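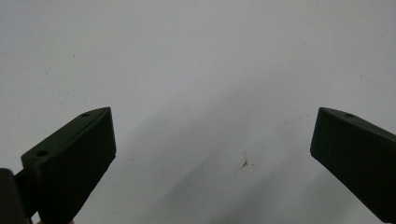
Storano Confections – Kitchen and Retail Team

Miłosz Jasińska
Sep 21, 2021

Candied orange peel is back in the case at the Potham shop this morning! A few of you have been asking since the spring, and I promised I'd write something up about how we make it, so pull up a chair, this may run to several posts.

First, where I come into it. I started at Storano washing sheet pans for the caramel room, and the peel was the first thing I was ever trusted to make by myself (I burned the syrup, it smelled like a campfire in there, and everyone was very kind about it).

We buy navel oranges when they're at their best, in February if we can, and the peels go into the freezer until we have enough for a proper batch. The juice goes to the café next door, who would take twice as much if we had it.

The peel gets scored in quarters and comes away in big petals. I leave the white part on. I know a lot of recipes tell you to scrape it off, and you can, but it's the part that drinks up the syrup and gives you that soft chew in the middle.

Then we blanch. Cold water, bring it up to a boil, drain, start over. Three rounds for navels, and four if we've got something thick-skinned and grumpy. Taste a bit after the third and you'll know.

Syrup is sugar and water with a spoonful of glucose so it doesn't turn grainy on us. It should barely be moving. If you're making it at home, corn syrup is fine, and please don't walk off to answer the phone like I did.

After that it sits in the syrup overnight, gets warmed again the next day, and goes on the racks to dry. Our drying room takes 18 hours when the weather is nice and quite a bit longer when it rains, so if you come in on a wet week and the tray is empty, that's what happened, and I'm sorry!

Half of the batch is rolled in sugar and the other half is dipped in the dark chocolate we get from Tinulis. We dip by hand and leave one end bare – I like seeing the orange, and it gives you somewhere to hold it.

Someone wrote to ask about packing it for the mail. We tried a clear bag last year and the pieces rubbed all the sugar off each other on the way. Now it's a shallow carton with a sheet of glassine between layers, and the letters I've had since have been much happier ones.

It keeps for 2 months in a closed tin somewhere cool. Not the fridge, please, the sugar weeps and the chocolate goes cloudy.

The small box is $14 and we made around 400 of them this time. Tolentino Market will have the sugared kind on the counter by the cheese, and the dipped kind is just with us for now.

I'm going to try grapefruit next, and possibly lemon if I can find some with decent thick skins. If your grandmother had a way of doing it, do write and tell me, I read every one of those on my break.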